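The chair that is meant to go back under the desk

By Rizwan Jadoon
Jun 3, 2022

I have now read three guides to the tidy workplace, and all of them open with the same instruction: push your chair in. The longest, from an office outfitter called Plukel, gives it 400 words. I have worked in offices since I was a teenager and have never seen a chair stay pushed in past lunch.

The trade doesn't help. Ask for a chair and you are offered a task chair, a visitor chair, a meeting chair and something called a perch, and the brochure shows each one standing exactly where it should. Brochures are photographed before anyone sits down.
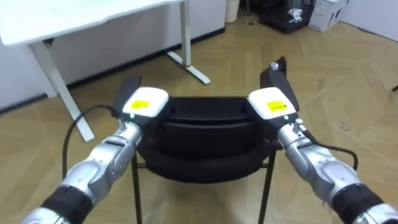
Take the small padded sort on plain legs. Zulivov will sell you one for £180 and calls it "effortlessly mobile", by which it means you can pick it up. So people do. It goes to a colleague's desk for a chat and stays there until December. I quite like these chairs, but I don't believe a word about them freeing up the floor.

Castors are supposed to be the answer. A five-spoke base rolls nicely over a hard floor — too nicely, if you ask me — and a gentle shove sends it halfway under the desk at an angle, where most of us leave it. Then a coat or a bag goes over it, and the chair has become a cupboard.

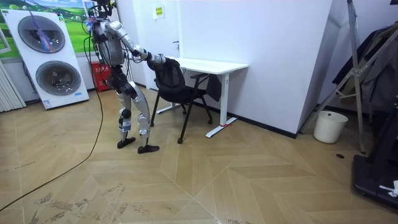

The standing desk has made all this worse. Its owner spends the first fortnight on their feet with the chair parked behind them, in everybody's way. After that the desk comes down and the chair goes back, more or less. A fitter at Malik told me about 40 minutes of every handover goes on showing people the height buttons. How much goes on where the chair lives? None, he said, and looked at me as if I'd asked about the bins.

Which leaves the training-room chair, with its folding writing tablet. Grokska's catalogue promises it "tucks away in seconds". The tablet may. The rest of it still has arms and wheels and wants a good deal of floor, and a row of them never lines up the way the drawing says. 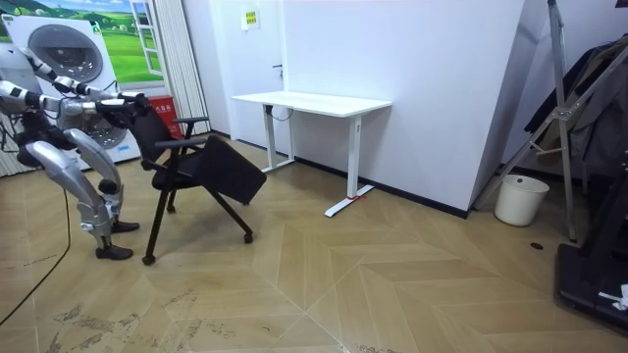
A black training-room chair on castors, its writing tablet tipped down at the side.

My own chair is in the corridor as I write. I needed it to reach a shelf.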